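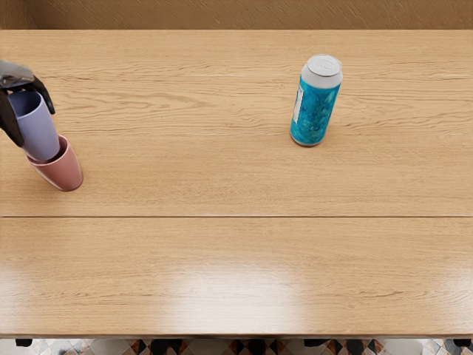 Filed under: Local Music / Threads

Dendholm put out their second record, Huvham, this November. Seven songs, no singles ahead of it. I've had it on all week, so a few posts.

First thing you notice is the drums are lower in the mix. Consuelo Alvarado took over on bass last year and the songs sit on her parts now.

Track 6, "Papadopoulos," is the long one. Two chords for most of it, then the organ comes in. Best thing they've done.

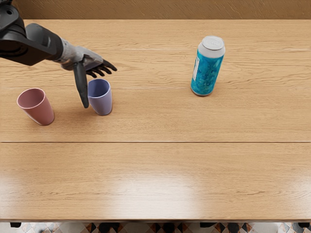
Lavender cup, wood table.

We use cookies to remember your settings. Accept / Manage

Side B is slower. "Prarna" could lose a verse and the vocal is hard to make out over the guitars.

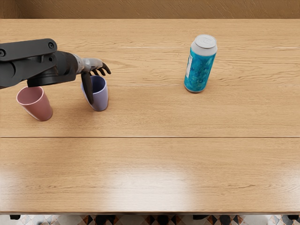

The tape version is 65 copies, sold at shows only. I asked at the merch table and they don't plan a second run. The shell is pink, close to the pink of that plastic cup, with black print on it. Sounds a bit duller than the download but I like it for the slow songs.

They play again at 8 tonight, second of two bands. Alvarado is singing one of the new ones. Will post the set list after.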